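Tivwood cup drive moves to the old school in Drirkstead

The paper cup collection of Tivwood has a new address. From July, the used cups from cafes and offices in the town are sorted at the former school in Drirkstead, in a long room with a wooden floor and white tables. Before this, the sorting was done in a storage hall in Plodport, which became too small in the spring.

The collection started with 18 cafes. In the last month it received 2466 cups, and 384 of them could not be accepted, mostly those with food remains or with a plastic lid still glued to the rim. The others go in boxes of 1000 to the paper mill Haugland, where the inner coating is separated from the fiber.

Every cup is checked one by one on the table before it goes to a box. It is slow work — a cup can look clean from the outside and still have a layer of dry milk on the bottom.
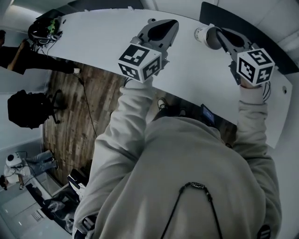

The organizers ask the residents to rinse the cups with a little cold water and to remove the lids at home. Cups with a printed pattern are also welcome, as the ink makes no difference for the mill. Foam cups and plates cannot be taken.

The room is open for deliveries from 9 a.m. to 4 p.m., by the side entrance. Larger amounts, for example after a wedding or a sports event, should be announced one day before.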